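June 1, 2025

Dishes day. Started late because Duarte needed the table for the Barros paperwork, so I set up in the bedroom with the blue and white plaid cloth over the bed. It's softer than any bench we own and I'm much less nervous about chips on it — the floor in there is hard wood and I have dropped things before!

White bowls came out first. I like to look at the foot before anything else (one has a little pink flower stamp on it), then flip it and check the inside under the window.

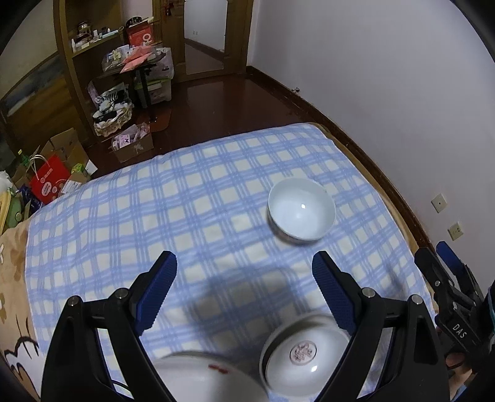 Sérgio wants everything boxed for Sivomville by the end of the week, and we have 4 cartons left, the good double-wall ones from Betwood. I think that's enough if the bowls go inside each other. Paper between every piece, please, even the small ones. In May we skipped it on one box and Benvinda found two cracked saucers at the other end, and I still hear about it.

The cherry dishes are my favorites and I'd happily keep them (red cherries, bit of pink blossom, some tiny script I can't read without my glasses). Stacked them flat, with the big white bowl beside them holding the smaller ones. Need to ask Hugo if plates travel better on edge. He swears they do, I've always laid them down. 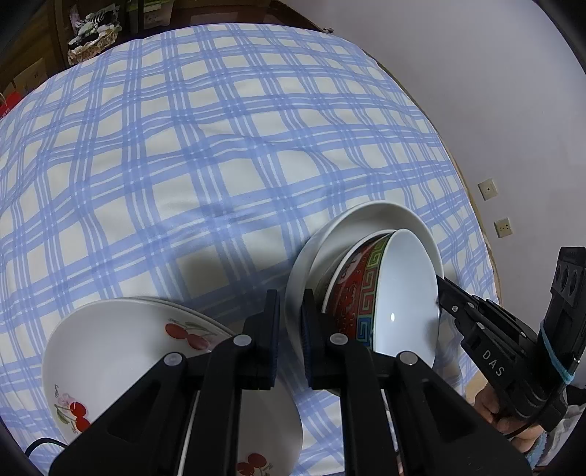

Still to do

Buy more paper, 2 rolls
Ask Hugo about plates on edge
Label the cartons on the side as well as the top
Give Duarte his tape back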